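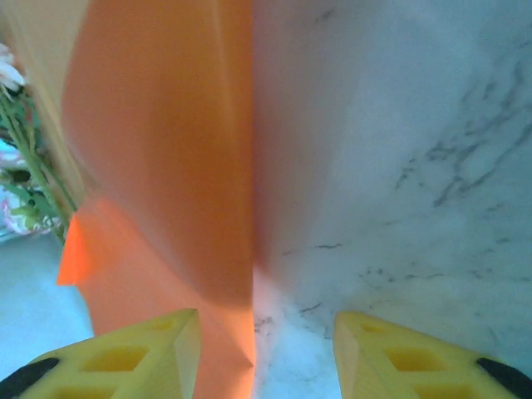 4. How a merger gets into the bulletin

4.1 The soft announcement

The Diocese of Troredum merged its parishes over several years, and anyone who read only the diocesan newspaper would have known the date, the boundaries and the name of the new pastor. Anyone who read only the parish bulletins would have had to work harder. Our corpus holds 1047 bulletins from 57 parishes, all of them scanned from the Divus collection, and in most of them the word "merger" never appears. Parishes "journey together." They "walk with" a neighbor. In one issue from Bilgin, two parishes were said to be "growing toward each other," although the only visible growth that year was in the roof repair bill, printed on the same page.

We coded each mention of the process by its grammatical subject. Bishops seldom do anything in these texts. Decisions "have been reached," Mass times "will be adjusted," and a church building may "enter a new season," which readers in Bilgin learned to translate as a padlock. Erdem found the same habit in her study of school closings, and called it the weather style: events arrive from somewhere over the hills and the sensible parishioner brings a coat. We borrow her term with thanks, as it was better than ours.

The weather style has one regular exception. When the news was good, somebody had done it. A new parking lot was the work of the pastor, by name, often with his middle initial.

4.2 Letters back

Bulletins are a one-way form, but eleven pastors in the corpus printed letters from parishioners, and a few seem to have regretted it. The letters use the word "merger" freely. They also use "takeover," "shotgun wedding" and, in a long letter against the loss of the 7:30 Mass, "Babylon." The writer returned the next week to clarify that she had meant Babylon in the scriptural sense.
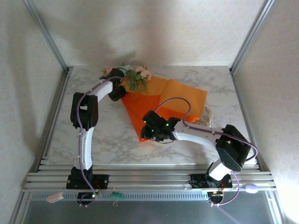 Figure 2. Bouquet of artificial flowers in orange and deep red-orange paper, with two robot arms.

Doctrine is nearly absent from these letters. Hauser expected the merged parishes to split along the lines familiar from the national Catholic press - Latin against guitars, to put it crudely - and we expected the same. What people wrote about was time, parking, and whose patron saint would go on the letterhead. The one dispute that touched on liturgy concerned which of 2 sets of hymnals to keep, and was settled when the older set was found to have been given away.

The bulletin of 2019-06-17, a special Monday issue, comes closest to an open quarrel. Its front page carries the chancery's statement in full, passive verbs and all. The back page carries the pastor's own note, which is four sentences long, names the bishop in the first, and says that he disagrees. No later issue mentions the matter. He was still signing the bulletin when our corpus ends, and his notes from then on are mostly concerned with the fish fry.

4.3 Limits of the coding

Two of us coded every issue, and we disagreed most over prayers. "We pray for those who must make hard decisions" may be a prayer, a complaint or both. We coded it as a prayer. Several retired priests who read our draft thought this was generous.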